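Letters In, Letters Out: Post and Parcels at Clanlow Prison

Student project report, Criminal Justice Studies, second year
Stojan Hodžić and Nataša Vasić
5 Aug 2026

1. What we set out to do

Our project looked at how post reaches prisoners at Clanlow, a closed prison for adult men, and how long it takes. We chose the subject after a talk by a family support worker, who told our group that late letters were the complaint she heard most often from relatives. We wanted to find out where the delays come from.

We did not look at legal letters, which are handled under separate rules. Phone calls and visits are also left out, apart from a few places where people brought them up themselves.

2. How we did it

The prison let us see the mailroom log for January. Names had been removed before we got it. The log gives the date an item came in, the date it went to the wing, and a short code for anything held back. We took a sample of 161 items from it.

We also spoke to nine relatives, who were reached through the support group in Feltotthorpe, and to three members of staff. The interviews with relatives were done by phone. The staff interviews were done in person, in the visits building, and we took notes by hand as recording was not allowed. Nataša did most of the interviews and Stojan worked on the log.

We had hoped to speak to prisoners as well. Permission for this did not come through before the deadline, and that is the biggest gap in the report.

3. How post is handled

All ordinary post is opened and checked. Letters are photocopied and the prisoner is given the copy. This was brought in to stop paper soaked in drugs from getting on to the wings. The original is stored and can be collected on release, although two of the relatives did not know this and thought the originals were destroyed.

Parcels are treated differently. Families can't send most things directly and have to order from an approved supplier. At Clanlow this is Kováčik, which sells clothing, books and toiletries. Orders are logged on a system called Grunix, and the wing office can see when a parcel has come in. Letters are not on Grunix. They are written into a paper book, and if a prisoner asks about a missing letter an officer has to ring the mailroom.

4. What we found

Most of the letters in our sample went to the wing within a few days. The ones that took longer fell into two groups. The first was post with something wrong on the envelope, usually a missing prison number. The second was post that came in when the mailroom was short of staff. It is a small team, and on some days the officer on duty was moved to cover a wing and no post was logged as going out at all.

The longest wait in the sample was 19 days. This was a birthday card, and the code against it showed it had been held for a second check. The log did not say why, and the staff we asked could not tell us, as the reason is not kept once an item is released.

Relatives were less bothered by the photocopying than we had expected. What upset them was not knowing. One mother said she had written every week and only learned on a visit that several letters had turned up together. Another relative had stopped sending drawings from the children, as the copies came out too dark to make out.

Staff thought the copying was worth it. One officer said fewer men were being found unwell on the wings, but we were given no figures on this and can't say whether the two are linked.

5. Problems with our work

One month is a short period, and January follows the Christmas rush, so the start of the log may include a backlog. The relatives all came from one support group – people who go to a group may have had more trouble than others. The log also stops at the point where post leaves the mailroom, so it tells us nothing about how long a letter waits in the wing office.

6. Suggestions

Letters should be put on Grunix in the same way as parcels, or at least the ones that are held for a second check. The reason for a hold should be kept. The leaflet sent to families should show where the prison number goes on the envelope and say that originals are stored. Children's drawings could be copied in colour – staff told us the machine can do this but that it is switched off to save money.

We would like a later group to repeat the work with prisoners included, and to pick a quieter month.

Related projects
Waiting times in the visits hall
Reading groups in closed prisons
Release-day travel from Feltotthorpe

This site uses cookies to remember your settings. Accept | Manage

Contact the department | Copyright the authors | Back to top
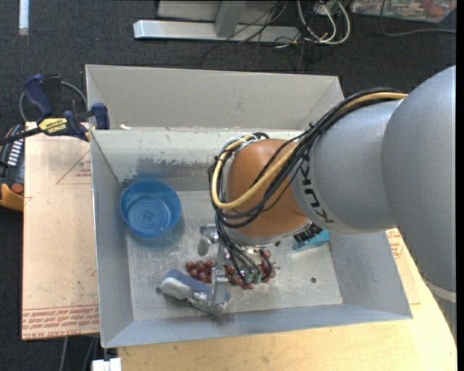
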